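From: Tetsuya Kamata
To: plomton-allotments list
Subject: Re: Re: Water, again

On the matter of the standpipe at the bottom end, I see we have reached the stage where people reply to the whole list to say they would rather not be replied to on the whole list. I'll try to keep this to water.

Earlier, the plot holder at 11 wrote:

> Can someone please explain why my share of the bill has gone up
> when it rained for most of the summer? I have used the hose
> perhaps twice. I've got two butts and a bath. Also the tap drips,
> it has dripped since March, and I assume I'm paying for that as
> well. Who reads the meter? Is there a meter?

There is a meter. It lives under the iron lid by the Vasa Lane gate, beneath a colony of slugs who regard it as theirs. I read it last week, lying on my front in the nettles, and it has gone up by 869 units on the previous reading. A unit is a cubic metre. A cubic metre is 1,000 litres, and I would ask you all to picture that many litres and then picture the size of our courgettes.

So either someone is running a trout farm behind the compost bays or we have a leak. I shut everything off at seven in the evening, went home, had my tea and came back at nine. The little red dial was still going round, quite cheerfully. I don't want to prejudge anything, but the ground beside the old Fukuda shed has been boggy all year and there is a willow seedling doing very well in it.
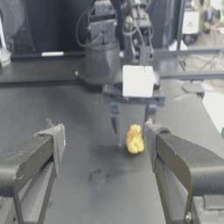 The drip at the tap is a separate matter and a much smaller one. I changed the washer in April. I changed it again in May, having put the first one in the wrong way up, a fact I had hoped would stay between me and the tap. What it needs now is a new seat, and possibly a new tap. Zanar on the ring road have a brass one with a lockable handle. They also have a plastic one that costs a third as much and will last until somebody hangs a bucket on it, so until about teatime.

As to the bill. The water is split by plot size, full plots paying double what half plots pay, and has been since before I came. It takes no account of butts, baths, rain or virtue. If you want it changed, put it on the agenda for the next meeting and then please come to the meeting. Last time we were four, and one of those was sheltering from hail.

What I'd propose for now:

The main stopcock gets turned off overnight by whoever is last out. It's a quarter turn clockwise. If you find yourself on the fourth turn you have hold of the wrong thing.

We dig by the Fukuda shed on the first dry morning we get. I have a spade and a bad shoulder, and would like to be joined by someone with the opposite arrangement. Well, a spade as well.

We ask the water company for a leak allowance. They do give them, I'm told, if the repair is done promptly and there is a plumber's receipt. My hole in the ground will not count as a receipt, so the digging is only to find the thing. Please don't anyone mend it with tape.

Plot 11, you're quite right to ask, and sorry you got nine answers about hosepipe etiquette instead. Could you tell me whether your end of the path is soggy too? The pipe ought to run under it, going by the old plan, although the old plan also shows a pond.

Tetsuya
Plot 2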